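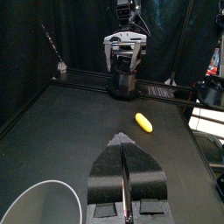 *left wrist cam, black board, yellow bit still out on the table*

**Left gripper shuts on nothing, then says it's got it**

**padfoot_rig** wrote:

Posting in a rush, on shift till late. Two arm cell, facing each other over a black board, curtains round it. Job is dead simple: left arm picks the yellow piece, drops it in the round tub. Was fine until Sunday.

Now it goes down, closes short of the piece, reports a good grip, lifts, swings over to the tub and lets go of fresh air. Then marks the cycle as done. No fault, no warning light, nothing in the log except "grip ok".

Did a run of 200 overnight and the counter says 200 good. It was not 200 good.

Fingers are padded, controller is a Drikard. Any ideas before I start pulling it apart?

---

**sprocket_ann** wrote:

Pads. If grip ok comes off motor current then the padding squashing against itself looks just like a part. Had the same at Dovelville after we changed to thicker foam. Close it on nothing by hand and read the current.

---

**tobermory9** wrote:

Disagree, or at least that's only half of it. Pads explain why it lies about the grip. Doesn't explain why it's closing short in the first place. Thats a calibration problem. Has the wrist camera been knocked?

---

**padfoot_rig** wrote:

Not that I know of but I'm not the only one in there. Pads were re-covered in September, different supplier, same thickness supposedly.

---

**sprocket_ann** wrote:

"supposedly"

---

**grebe** wrote:

Could be the light too. Looks dim in there, and the yellow thing's got a shine along the top. Ours used to aim for the highlight and miss the middle of the part. Turn the lamp up, see if the miss moves.

---

**tobermory9** wrote:

It's bright yellow on black, if the vision can't find that it can't find anything. Check the camera bracket bolts.

---

**grebe** wrote:

Finding it isn't the same as finding the middle of it. It's lying on a slant as well. Try it square on and tell us.

---

**marsh_lane** wrote:

Different question, sorry. What's the far arm doing while all this goes on? If the left one lets go over nothing and the program thinks the table's clear, does the right one get told to come in? Because then you've got an arm moving on bad information and that's a safety thing, I'd stop running it overnight.

---

**padfoot_rig** wrote:

Yes it gets the go ahead off the same flag. It parks at the far side then comes in for a sweep. Hadn't thought of that tbh. Speed's capped low but still

---

**tobermory9** wrote:

Curtains aren't guarding, mind. What stops someone putting a hand through?

---

**padfoot_rig** wrote:

Interlock on the frame. Tested, works. Not the issue here

---

**marsh_lane** wrote:

Fair enough but two arms hitting each other is still a bad night. Take the sweep off that flag till it's sorted.

---

**padfoot_rig** wrote:

Right, update. Closed it empty by hand — current goes well over the threshold, pads alone do it. So sprocket_ann wins that one. Put the threshold up and now it faults properly on an empty grip. Sweep is off.

Still closes short though. Tried it square on like grebe said, misses by less. Turned the lamp up, no change. And 2 of the bolts on the wrist bracket were finger loose.

---

**tobermory9** wrote:

There you go then. Loctite and recalibrate.

---

**grebe** wrote:

Misses by less square on, so I'm not totally wrong :)

---

**padfoot_rig** wrote:

Nipped up, recalibrated with the Marinescu board. 20 tries, 2 misses, both on a slant, both faulted and stopped like they should. Better but not right. Will try different pads when they turn up from Jastcombe.

---

**sprocket_ann** wrote:

Measure them before you stick them on this time. And I'd bin that overnight count, or someone will put it in a report.

---

**padfoot_rig** wrote:

Already did. Put it in a report I mean. Emailing them now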